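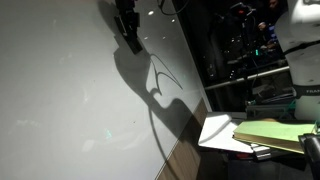

The Long Life of the Office Desk

2024-05-27

Every weekday morning a truck backs up to a low brick building on the edge of Brotby and unloads furniture that another company has decided it no longer wants. Most of it is desks. They come from law offices, insurance firms and call centers, and many have been used for less than five years.

The building belongs to Vadell, which buys used office furniture by the floor, repairs what it can and sells it again. It handles up to 576 desks in a busy month. July is the busiest, when leases end and companies move to smaller spaces.

The trade is older than it looks. Steel desks built after the war were heavy, plain and hard to break, and dealers in most large cities kept rows of them in stock. A desk might pass through a bank, a school and a tax office before it went to scrap. That changed when open-plan systems took over. Panels, brackets and worktops were made to fit one product line, and once the line was dropped the parts were worth very little.

Newer furniture has made resale simpler in one way. The height-adjustable desk, a plain top on a two-legged frame, does not depend on a wall of panels to stay upright. Frame and top can be separated with a screwdriver. If the motor fails it can be swapped, and if the top is chipped a new one goes on.

Tops are where most of the money is lost. Coffee rings come off. Burns and swollen edges do not. A top that has been drilled for a lamp or a monitor arm sells for less, even when the hole is at the back and will never be seen. Light colors sell fastest, pale gray and white above all, and dark cherry can sit in the warehouse for a year.

Price is the reason most buyers come. Miah, a bookkeeping firm with offices above a bakery, needed to fit out a full floor and had been quoted 4000 dollars for delivery and assembly alone. It bought used and paid 2000 for the same service. The chairs were bought new, as they often are. People will accept a stranger's desk more readily than a stranger's chair.

The harder problem is timing. A company leaving a building usually has to be out by a fixed date, and it calls the dealer last, after the movers and the cable crew. If the warehouse is full, the furniture goes to the landfill. The town of Wotari now asks commercial tenants to give notice of a clear-out a month ahead, so that dealers and schools can look through the list first. Some tenants do it and some forget.

Vadell has begun renting a second building across the road - mostly for filing cabinets, which still arrive by the truckload and which hardly anyone wants.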